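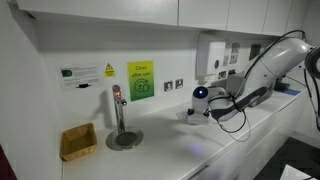
Utard opened its manipulation lab to members on 3/8/20. The visit lasted 2 hours and consisted of a short briefing, a run of tabletop demonstrations in the staff kitchenette, and a question period. 15 members attended. The following notes cover the technical content for those who could not be there.

The kitchenette is the lab's standard test site. Utard chose a working room over a mockup for the usual reasons: glossy white surfaces, glare, fixed obstacles at the back of the counter, and objects that get moved by people who have no interest in the experiment. The faucet and the wall signs stay where they are. The planner is expected to work with them in place.

The arm is run under Flokham, the lab's in-house control stack. Flokham takes a target pose from the perception module, checks it against a stored model of the counter and cabinets, and produces a path with a speed limit that drops near any modeled surface. The stored model is rebuilt each June and patched by hand between rebuilds. Objects on the counter are not part of it. They are detected fresh at the start of each attempt.

Grasping was covered first. A marker is a useful test piece in that it is narrow, rigid and easy to replace. Held upright near its lower end, it also shows small errors in finger alignment, as any offset at the pads becomes a visible tilt at the cap.

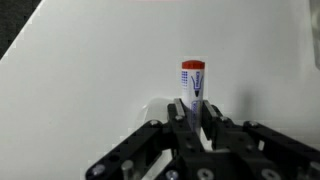

Wrist view of the gripper holding a marker upright near its lower end.

The fingers are driven through a linkage with mirrored arms, supplied to Utard by Bromex. Closing force is set per object class and is not adjusted during the lift. Staff said this is the main limit of the present design. A force value suited to a rigid barrel is too high for thin packaging, and the class label has to be right before the fingers close. A version with force feedback at the pads is on the bench but was not part of the program.

The second topic was clear plastic. Transparent lids and crumpled film return poor depth readings, and on a white counter there is little contrast to fall back on. Flokham handles this by taking a second view from the wrist before committing to an approach.

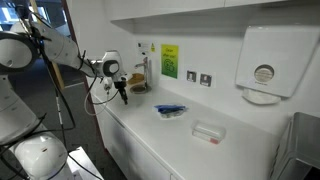 The two views are then compared, and if they disagree by more than a set threshold the attempt is abandoned and logged. The lab keeps the most recent 1000 attempts, including the abandoned ones. According to the briefing, 13 of the object classes now in use were added after a review of that log – most of them containers of one kind or another.

Cloth was discussed last. A cloth lying flat offers no edge at a useful height, so the fingers have to come down almost to the counter surface and pinch. The clearance setting that protects the counter works against this, and the present compromise is a slow final descent with a lower force ceiling.

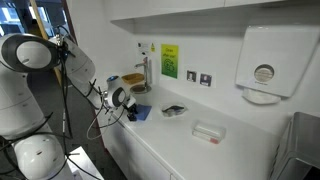 Barbu asked whether the slow descent was a safety requirement or a tuning choice, and remarked that on comparable arms the cycle time for fabric is lost almost entirely in the last stretch above the surface. The reply from Utard was that it is a tuning choice, and that the limit will be reviewed once the pad sensors are fitted.

Other questions dealt with cable routing on the outside of the arm and with recalibration after the base has been moved. Slides from the briefing are available to members through the usual page. The Flokham interface notes are not for circulation.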